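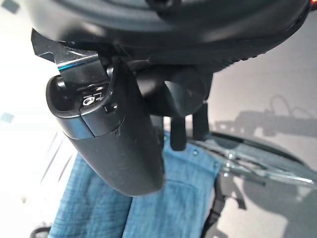

Wetmont Walkers and Wheelers mailing list
From: Hala Berrada
To: list
Date: November 19, 2024
Subject: Re: December outing, the garden or the museum?

Hi all,

Fengying wrote:

> I know we said the botanic garden for December but I've been having second
> thoughts. Mum is in the transit chair full time now and the last time I took
> her up to the fernery I thought my arms would come off. It's lovely up there
> but the path is all that loose gravel after the bridge. Would people be
> dreadfully upset if we did the museum instead? Flat floors, a lift, decent
> cafe. Also does anyone know if the Dirar Street entrance is open again? I
> rang twice and got the recorded message both times.
>
> Happy to be outvoted!
> Fengying

Not upset in the slightest, and I'm glad you said it. I pushed my dad around that garden for years and I still have opinions about that gravel, most of them unprintable. The colour up there in December is gorgeous, I grant you, but you can't look at it when your nose is six inches from the back of somebody's sunhat and you're heaving.

I went past Dirar Street on my way home from the dentist (one crown, don't ask) and the doors are open again. The ramp has a proper handrail on both sides now and they've moved those silly planters, the ones Hemant scraped his knuckles on. The bell is still on the wrong side of the door if you're pushing, so whoever gets there first can go in and hold it for the rest of us.

A few things about the museum for anyone who hasn't been since they redid it. The lift is the big one behind the cloakroom, and it takes two chairs and their pushers if everyone is friendly. The other lift, near the shop, is tiny and smells of soup. Accessible toilets are on the ground floor and on level two, and the level two one has the better door. There's a bit of a lip going into the maritime room, so turn around and take it backwards, big wheels first. I know some of you go over these things forwards at speed but I've seen where that ends up.

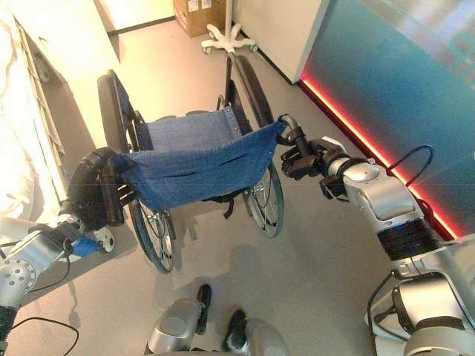
The cafe will do us a long table if we book. I asked for the one by the windows and the young bloke said he'd pencil us in, provided I ring back with numbers. Last year we had 21 and it was a squeeze, so if we're creeping up towards 31 I'd want to know early. They want a $5 deposit each, which comes off your lunch. The scones are good. The quiche I would leave alone.

Now, chairs. Shamim asked me off-list whether it's worth borrowing one for her husband for the day, seeing he can manage the car park but not two hours on his feet. I'd say yes, absolutely, do it! The museum has a few at the front desk, but you can't reserve them and the footrests wander. The hire place on Sveinbjörnsson Parade asks for a $100 bond and gives you the whole lot back if it comes home in one piece. Get one with push handles at a height that suits you. I'm short, Mudassar is about nine feet tall, and we have never once been able to share a chair without one of us complaining all the way to the car.

Have a play with it at home first, too. Fold it, unfold it, find the brakes, look at how the seat sits between the rails, take it up and down the driveway. And put something soft on the seat. Those fabric slings are fine for half an hour and then they're a hammock, and Dad used to go very quiet when his hips hurt, so I'd only find out at bedtime.

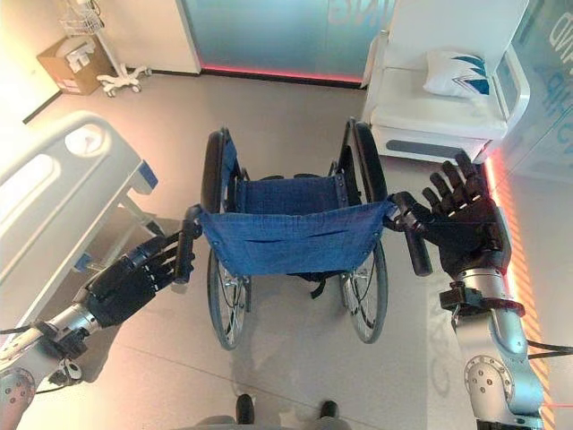
Folding chair with the blue fabric back and black push handles.

Cushions: I swear by the Lullance one, but it's gone up in price and I see the chemist has stopped stocking it. If anyone has a spare one sitting in a cupboard, Fengying's mum could use it. A folded towel does at a pinch, as long as it's flat. Not the fluffy kind that bunches up.

Transport. Mudassar has offered the van again, bless him, and has room for two folded chairs in the back plus whoever doesn't mind sitting next to the esky. Hemant, are you still driving in from the Wetmont end? If so could you swing by for Mrs Rizvi senior, as Shamim will have a car full of grandkids. I can take one person and one walker, but my boot won't do a wheelchair unless somebody takes the wheels off, and I've lost that argument with my boot before.

For the garden diehards, could we do that in autumn instead, and stick to the bottom loop by the pond? It's sealed the whole way, there are benches, and the ducks are very forward. I'll pop it on the list for next year unless someone gets in first with a better idea.

Please reply to the whole list with a yes or no, whether you're bringing a chair, and any food things I should tell the cafe. Fengying, give your mum my love, and tell her I still have her casserole dish.

Cheers,
Hala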